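Setting Up the Gaveck Wrist Kit for Bags and Other Soft Goods

The Gaveck kit from Firkatell comes with a two-finger gripper, a small wrist camera and a control box. This page covers mounting, camera setup and a first strap grasp.
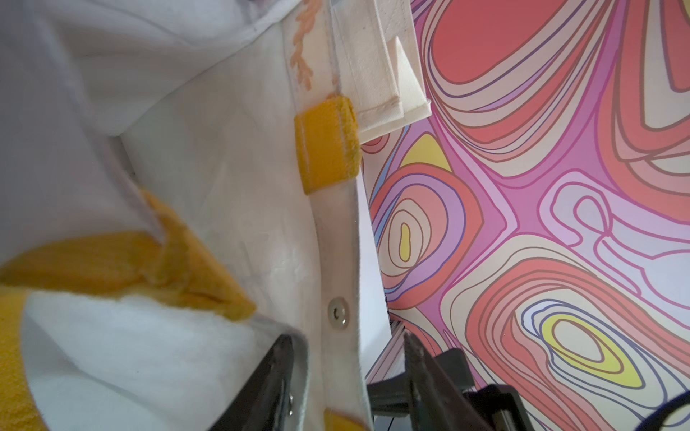 One reader, Mastitz, wrote in after the first version of this page to say that the stock grip force is far too high for cloth, and that the straps on his test bags were coming out with crease marks until he dropped it to 9 newtons. I have used his number below.

What you need

The Gaveck kit, an arm with a standard tool flange, the 2.5 mm hex key from the box, and a cloth bag with straps. A canvas tote is a good first item. Canvas holds a fold better than thin cotton, and the strap gives the fingers something narrow to close on.

Mount the gripper

1. Power off the arm.
2. Line up the bracket with the flange and start all the screws by hand before tightening any of them.
3. Run the cable along the outside of the last joint. Leave enough slack for a full turn of the wrist.
4. Power on and open the gripper to 62 mm. If it stops early, reseat the connector and try again.

Set up the camera

Open the Janjua panel in the control software and select the wrist view. Both fingertips should show near the bottom of the view. Turn off auto exposure. White canvas fools it, and the stitching washes out. I set exposure by hand to 100 and left it there.

A busy patterned cloth under the bag is fine for this. The software draws the strap edge well enough on plain or printed backgrounds, although it did worse on a white sheet.

Grasp the strap

1. Set grip force to 9 newtons.
2. Bring the open fingers down with the strap between them.
3. Stay clear of snaps and thick seams. A metal snap under a fingertip will hold the jaws apart and the grip reading will be wrong.
4. Close at slow speed, then lift a few inches and wait.
5. If the strap slides, lower the bag, move along to a flatter stretch and close again. Try this before you add force.

Cost and spares

The kit sells for $521 without the arm. Replacement fingertip pads are sold in pairs. Scuffed tips still work on canvas, but I would change them before trying anything slick like nylon. Firkatell ships the pads separately from the kit, so order a pair at the same time.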